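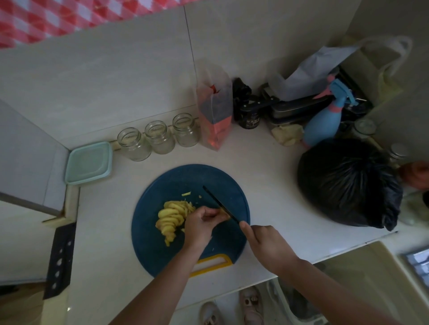
**Ullell Preserving Club – kitchen news**

Jar month has started. Monday evening, first batch, chopping got going at six and went on a good bit longer than planned. Slices first, thin as you can manage, stacked up and then down into matchsticks. Round blue board, narrow knife, fingertips tucked well in. Empty jars standing at the back of the worktop with their tops off.

For anyone who missed the last newsletter: the plan for July is 70 jars of pickled root for the Cumance street fair, all to be sold off the club table. Ginger mostly. Some carrot, some beetroot, a bit of turmeric if anyone can face the yellow fingers. Last year we did 64 and ran out before the brass band had even set up, so there was some grumbling, and quite right too. Same price as last year. Money goes towards the new cooker, which has been talked about for so long that half of us have stopped believing in it.

The knife work is the slow bit. Narendra Saxena has been going on about this for weeks and he's right – a ginger batch lives or dies on how evenly it's cut. Thick bits stay hard in the middle, thin bits go to rags, and you get both in the same forkful. His way is to lay the slices over each other like fallen dominoes and work along the stack from one end. Skin can stay on if it's young and you've scrubbed it. Old stuff with the papery brown coat, peel it with a teaspoon. Don't use a peeler, you lose half the root.

Recipe is the same as before with one change. Less sugar. The spring lot was far too sweet, several people said so and one person said so twice. So it's now:

- rice vinegar, enough to cover
- sugar, down by a third on the old card
- salt, sprinkled over the cut ginger and left for 60 minutes, then squeezed out by hand
- a few peppercorns if you like them

Blanch it, drain, pack while warm, pour the vinegar over hot. The old cards in the drawer are wrong now so please bin them. New ones are being typed up, should be there by next week, if not ask.

Jars. We've had a decent offer from Cakier in the high street, who will put by their empties for us through to the fair. Any size so long as the thread isn't chipped. Labels off please before they come in, soaking them here takes up the sink and there's only the one. Lids are a different matter. The old lids smell of whatever was in them and no amount of washing shifts it, so we are buying new. The order's in, 2,000 of the things, as the smaller box cost very nearly the same and they keep. Somebody will need to find a shelf for them. Not the one over the kettle.

Vinegar has also gone up. Narendra has found a cheaper one by the drum from Ugwu Wholesale and a test jar is sitting in his cupboard. Verdict in a fortnight. If it's too sharp we go back to the old one and put up with the price.

Now, clearing up. This came up at the end of last month and it's come up again. The kitchen is lent to us and it has to be handed back as we found it, and that means the worktop edge and the cupboard fronts as well as the top. Vinegar runs down the front and dries there and it goes tacky. Boards get wiped under as well as over. Knives washed, dried and put away by whoever used them – not left in the bowl, please, there was very nearly an accident in the spring. Rubbish bags tied and taken out the same night. Peelings can go home with anyone who has a compost heap, there's always plenty. 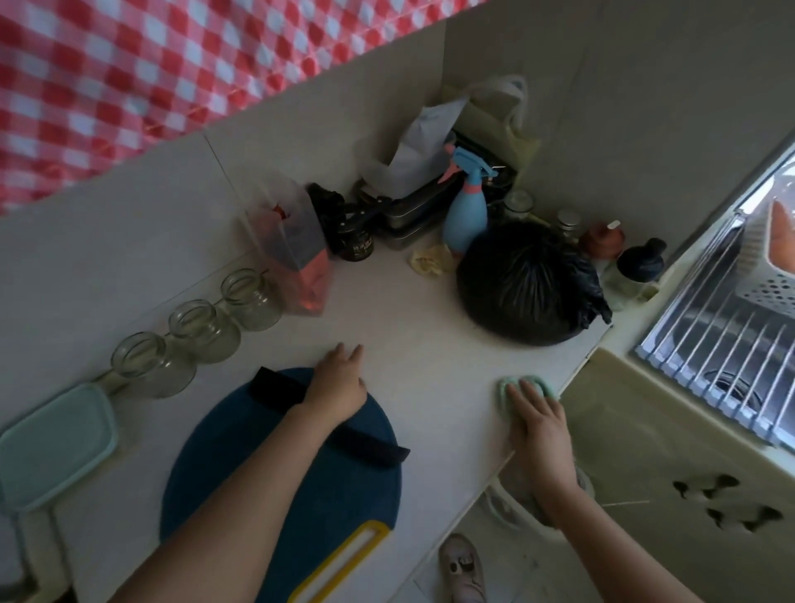
Brândușa Ghiță has asked for it to be put on record that the wiping down ought to start before the jars are filled, once the chopping's done, and then be done all over again at the end. Her point is that bits of root on the worktop end up on the bottoms of the jars, then in the box, then on the tablecloth at the fair. She would also like the scissors kept for food packets and nothing else, and a separate cloth for the floor in a colour no one could mix up. And she thinks 70 is too many for the evenings we've got. She'd sooner see fewer and have them cut properly.

Fair enough on the cloths, that's agreed as of now. On the number, well, it'll be talked over next session, there's time. If the carrot goes in the machine grater at somebodys house beforehand that would save an hour easily, but then it isn't matchsticks is it, and matchsticks is what people liked. Views welcome. Short ones.

Few other bits while there's room.

**Next session** – Monday again, six o'clock, doors from quarter to. Beetroot. Wear something you don't care about. Aprons are in the bottom drawer but there are never enough and the long ones go first.

**Bring** – a sharp knife if you've got a favourite, a tea towel, any jars. A board if it's a big one. The small boards are no use for this, everything rolls off the side.

**Ginger** – still buying from the market, the Saturday stall by the steps. Look for tight skin and a clean snap. Wrinkly ones are cheap but they're all string inside and you'll be picking threads off your knife all night. If you see a good lot, get it and keep the reciept, you'll be paid back on the night out of the tin.

**Labels** – handwritten again, nice and plain, with the batch and what's in it. Sugar and vinegar need to be on there too. Last year's had ginger spelled three ways. Spare pens wanted, the kind that don't smudge when they get wet.

**Keeping** – the question we get most at the table. Fridge once opened, and eat it up within the month. Wants a week before you try it at all. If it goes a bit pink that's fine, young ginger does that in vinegar and it's meant to. Turmeric will stain the spoon, the lid and very likely you.

**Fair table** – two people needed for the morning, two for the afternoon, and someone with a car for the boxes, they're heavy. Sheet is pinned up inside the kitchen door. At the moment it has one name on it and that's Narendra's, down for both halfs of the day, so do have a look on your way past.

Change for the float as well please, pound coins if you have them.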